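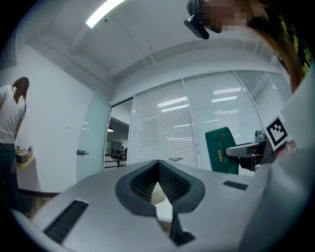
Handheld gripper capture: fiducial placement and pre-session checks, what is your written rule?

gpacheco
Posted 2026-03-17

We are rewriting the good practice sheet for handheld gripper capture at the Dedport site. The current version is two pages and covers charging, file naming and not much else. Three items are open:

1. Marker check. How often do you verify that the square marker is seated and fully readable from the wrist camera?
2. Bystanders. Do you set a minimum distance, or only require face blurring before release?
3. Window light. We have rooms with full-width blinds and fluorescent tubes. Do you specify slat position?

Looking for wording that operators follow, not a standard nobody opens. Last quarter we reviewed 391 episodes and rejected 55. Of the rejects, 18 were marker faults. The rest were mostly operators starting the motion before the recording indicator was on.

Genivaldo Pacheco
Dedport

slotted_vent
Reply 1

Marker check: start of session, after any drop, after any battery change. We had it at every episode for a while and people ticked the box without looking.

Wording from our sheet: "Marker flat, four corners attached, white margin clean and unbroken. If any corner lifts, replace the marker. Do not press it back down."

The last line matters. A pressed-down corner passes the visual check and comes up again mid-session.

bellatow_ops
Reply 2

Disagree on session start only. On the Bellatow units we get thumb smears on the white margin within the hour. Detection still runs but the pose gets noisy and you don't see it until processing. We check every 20 minutes by timer.

Blinds: closed, slats angled up, all panels the same. Overhead lights on in every session regardless of time of day. Mixed slat angles across one window wall gave us more exposure hunting than direct sun did.

slotted_vent
Reply 3

A timer interrupts episodes. What do your operators do when it goes off halfway through a task?

bellatow_ops
Reply 4

Finish the episode, then check. It is in the rule. Max delay is one episode.

zuleica_p
Reply 5

I wrote the bystander section for the Skidus sheet, so for item 2:

Blurring is a release step. It does not replace consent at the door. A blurred face still leaves hair, build, clothing and any printing on the clothing, and a coworker will identify the person from that. Our rule has four lines:

Everyone in the room has signed before the first episode.
Anyone who comes in during an episode is logged with the episode number.
Doors to corridors closed. If the door has to stay open, the corridor is treated as part of the room.
No badges, screens or paperwork facing the work area.

We dropped the minimum distance. With a wide lens there is no practical distance in a normal room at which a person is out of view.

Zuleica

k_bastos_line
Reply 6

The corridor line would not work for us. At Bastos the corridor is shared with two other tenants and we can't get signatures from all of them. We keep the distance rule at 3 m and blur everything past the doorway automatically.

zuleica_p
Reply 7

Then shut the door. Automatic blur misses small distant figures more often than near ones. Check your own output at full resolution before relying on it.

k_bastos_line
Reply 8

Fire plan requires that door open during working hours. I take the point on distant figures. I will pull a sample of 185 episodes and go through them by hand.

gpacheco
Reply 9

Useful. Draft for comment:

4.1 Inspect marker at session start, after any drop, after any battery change, and every 20 minutes. An episode in progress may be completed first.
4.2 Lifted, creased or stained markers are replaced, not repaired.
4.3 All blind panels at the same slat angle. Overhead lighting on. No change to either during a session.
4.4 Signed consent from all persons in the room. Corridor doors closed. Where a door must remain open, the operator faces away from it or the episode is flagged for manual review.
4.5 Jaws cycled fully open and closed twice after the recording indicator is on and before the first motion.

slotted_vent
Reply 10

4.2: "stained" is too strict. A smear wipes off. Say "stained after cleaning with a dry cloth."

4.5: once is enough.

bellatow_ops
Reply 11

Keep it at two. The first cycle after power-up reads short on some of our units and you want a good one on record.

4.4: "faces away" is unenforceable if the task needs turning. I would cut it and flag every open-door episode.

gpacheco
Reply 12

Cloth wording accepted. 4.5 stays at two. On 4.4 I will take the flag for all open-door episodes. Revised sheet goes to the operators in June, and I will post the reject numbers here after the first full month on it.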